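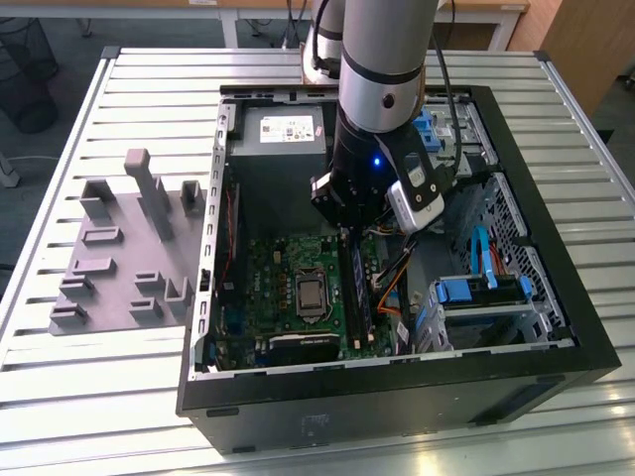
Old office tower, worth saving?

hakimliew
Picked up an old tower for 18 dollars from the Khoo surplus shop. I want it as a file server in the closet. Is it worth putting money into, or do I strip it for parts?

huw_owen
Strip it. The power supply is old and you don't know how many hours it has on it. A used Zemar mini box does the same job and draws less.

irfan.y
Disagree with Huw. For a file server that gets used in the evening it's fine. Test the supply and add a 500 GB drive.

hakimliew
Memory is my first question. I'd rather not buy the wrong kind. There are two long slots to the right of the CPU socket and both are empty, so I need a pair anyway. The drive cage has a blue release handle, and I haven't tried it yet.

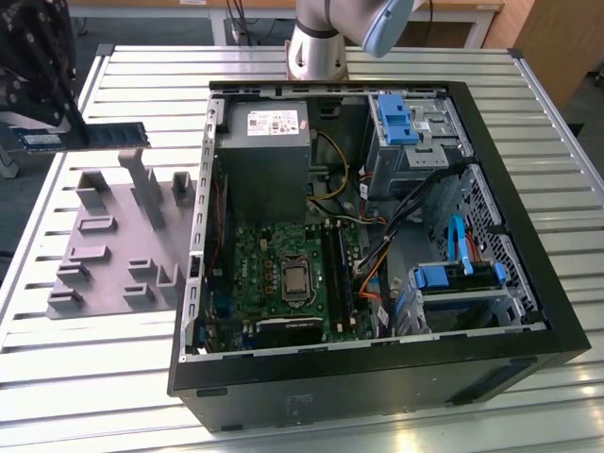

irfan.y
Get the board model before you order any memory. It's usually printed on the board itself, so look between the slots and along the edges. Unhook the orange SATA cable and the blue one if they get in your way, they only push on. Then search the model number and buy a matched pair.

huw_owen
Still money into an old box. Mine lasted 7 months.

haziq_r
Mine's been on since December with no trouble. Buy used memory.

hakimliew
OK, going to look for the model number tonight.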